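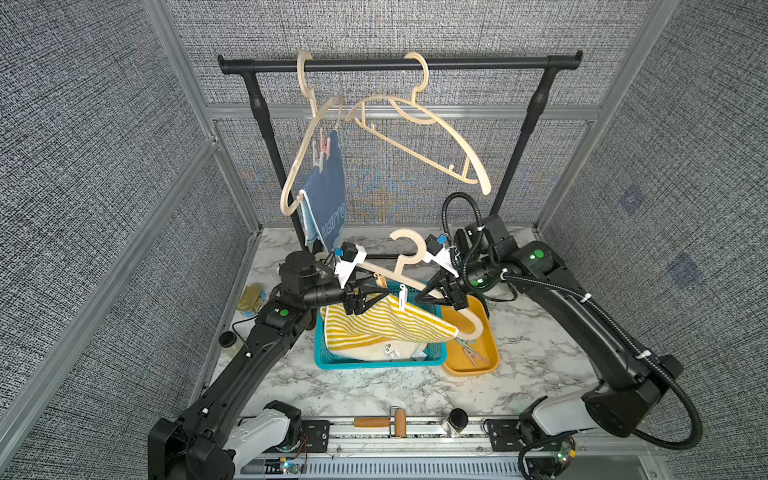
Los dos brazos con una percha y una toalla a rayas, bajo la barra del tendedero.

Tema 4. Presupuestar una célula de dos brazos (apuntes de clase)

Hola a todos. Os dejo por escrito lo que hablamos en clase, que fui muy deprisa y Oana Rusu me pidió los números despacio (¡con razón!). El ejercicio de partida era sencillo: queremos una célula de mesa para tareas de ropa y tenemos que defender la compra ante alguien que no sabe qué es una pinza paralela.

Yo empiezo siempre por la tarea y dejo el catálogo para después. Colgar una toalla pide dos manos, así que pedimos dos brazos, dos pinzas y una cámara en cada muñeca. Con eso ya tenéis las primeras líneas de la hoja. En el presupuesto de Plorkusus que repartí, cada brazo sale a 2.134 euros y la estructura de aluminio con sus paneles a 1.023. Flurbridge cobra menos por el brazo, pero no incluye las cámaras, y ahí es donde la mitad de la clase se equivocó al comparar. Mirad bien qué viene en cada caja.

Luego está lo que yo llamo la calderilla: cables, bridas, placas, tornillería, tapas para los conectores. Delia Dinu puso cero en esa línea. Yo puse 549 euros y el año pasado me quedé corta, así que no seáis optimistas. 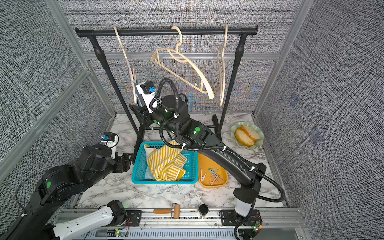 Y los objetos de trabajo también se compran, claro. Perchas, toallas, pinzas de la ropa, una cesta, una bandeja... Son baratos y por eso se olvidan, pero se gastan y se pierden, y si a mitad de proyecto cambiáis de modelo de percha os toca repetir pruebas. Comprad de más y guardad el resto en una caja con etiqueta. Stela Matei propuso meterlos como fungible y me parece bien, siempre que lo dejéis anotado.

Otra cosa que salió en el debate: los repuestos. Mi criterio es reservar un 10 % del precio de los brazos para dedos de pinza y cables de cámara, en una línea aparte. Promska tarda casi dos meses en servir piezas, o sea que el pedido de repuestos va junto con el principal.

Para la próxima sesión, por parejas: rehaced la hoja con los precios de Plorkusus y de Flurbridge, dos columnas, mismas filas. Añadid plazos de entrega y horas de montaje (sí, vuestras horas cuestan dinero). Quien quiera puede incluir la oferta de Jia, que solo vende estructuras. Entregad antes de las ocho de la tarde, en la carpeta compartida, y si algo no cuadra me escribís.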